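The Long Way to a Quiet Room

When Ourania Stefanou moved her upholstery shop into the old Prurnon building, she could hear every word spoken two rooms away.
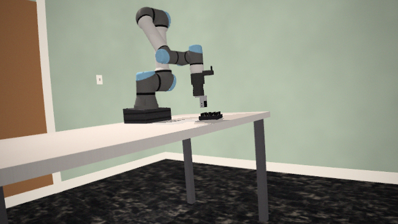

The walls were hard, the ceilings were high, and a dropped pair of scissors rang like a bell. She lived with it for 17 months before she started reading up on sound.

Most people who want a quieter room begin with the walls. Stefanou began with the door. A gap under a door lets through a surprising amount of noise, and hers was wide enough to pass a pencil. A rubber sweep cost her $33. She put it on before breakfast one morning in January and noticed the change by lunch.

Echo is a separate problem. It comes from sound bouncing around inside the room, and soft, thick things soak it up. She hung heavy wool blankets on two walls, leaving a small space behind them, and laid a used rug that she found for $89. Foam tiles were a letdown. She had put up 20 of them and took most of them down again – they dulled the high notes and did little for voices.

The street is still there. Trucks turn at the corner from 5 a.m., and low rumble goes through almost anything. She is saving for a second pane on the front window.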